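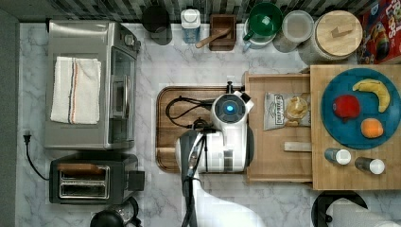
Progress report to the Sorrentino Fund: household food waste collection, Tutthorpe and Lovness

Last updated: December

This report covers the first half of the grant. You asked for plain answers on whether the separate food waste collection is keeping scraps out of the Lovness landfill. The short answer is that some of it is, and we can't yet say how much. Our earlier summary sounded more confident than that, and I would ask you to set it aside.

What we said we would do

The proposal promised kitchen caddies for 2,000 households in Tutthorpe, a weekly pickup, and a monthly weight for everything delivered to the Wovon composting site. It also promised a drop in landfill methane. I didn't like that line when it went in and I like it less now. The landfill takes waste from well outside Tutthorpe, and its gas readings go up and down with the weather. Nothing we do on one side of town will show up in them, and I propose we stop reporting against it.

Deliveries and participation

The caddies went out on schedule. Delivery is the easiest thing to measure in a program like this and tells you the least. A caddy on a doorstep gets counted as a household served, even if it ends up holding clothespins in the garage. The pickup crew's set-out sheets are a better guide, but they were filled in differently on different routes, and for the first weeks one route wasn't filled in at all. We have thrown out those weeks and haven't tried to estimate them.

Among the routes with usable sheets, set-out was strong at the start and then slid. I expect a further slide over the winter. Other towns' programs tend to report their opening month and go quiet afterward, so I have little faith in the comparison figures we were given at the planning stage.

Contamination

Wovon turned away 6 loads in the period. Most of the trouble was plastic bags, including the kind sold as compostable, which break down too slowly for the piles at the site. The leaflet we mailed said "compostable liners welcome." That was our mistake. The corrected leaflet says paper or nothing.
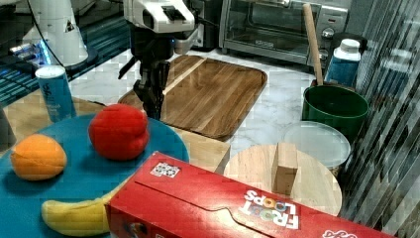
Leaflets are also a weak tool, and I would rather spend less on them in the second half. Ours listed accepted items in two columns and assumed people read it standing over the scraps. Food prep happens on a counter, with a cutting board in the middle of it and a plate or tray close by, and what matters is how far the caddy is from the board. Households that told us they kept the caddy under the sink or out on the porch also told us they often forgot it. That is self-reported and I wouldn't lean on it heavily, but it fits what the crews see on the curb.

The compost itself

Wovon has finished one batch. It tested clean for metals and a little high in salt, so it can go on park beds but shouldn't be used for seedlings. The proposal talked about "returning carbon to local soils." We have spread one batch on a few beds. Measuring a change in soil carbon would take years and a sampling budget we don't have, and I won't claim one.

Trucking is the other open question. The site is farther out than the landfill, and the truck makes the trip partly empty. We are now logging fuel for every run. If the extra miles eat up most of the benefit, you should hear it from us first.

Money

Spending is under budget, mainly through a late start on the school visits. The one overspend is $2,000 for replacement caddy lids. The hinge on the original model cracks in cold weather, and the supplier has so far offered sympathy — no refund.

Next half

We plan to cut the routes from the current layout down to 5, so that each truck leaves fuller. All crews will use the same set-out sheet. We will open and sort a sample of ordinary trash bags in Tutthorpe, to see how much food is still going to landfill. It is unpleasant work and it should have been done before the caddies went out — without a starting point, the best we can do now is compare with streets that never got one.

We ask that the next payment be released as planned, and that the methane target be replaced with the bag sort results. If those show no difference between streets with caddies and streets without, I don't think the program should be extended in its present form.

This site uses cookies to remember your settings and count visits. By continuing to browse you accept our cookie policy.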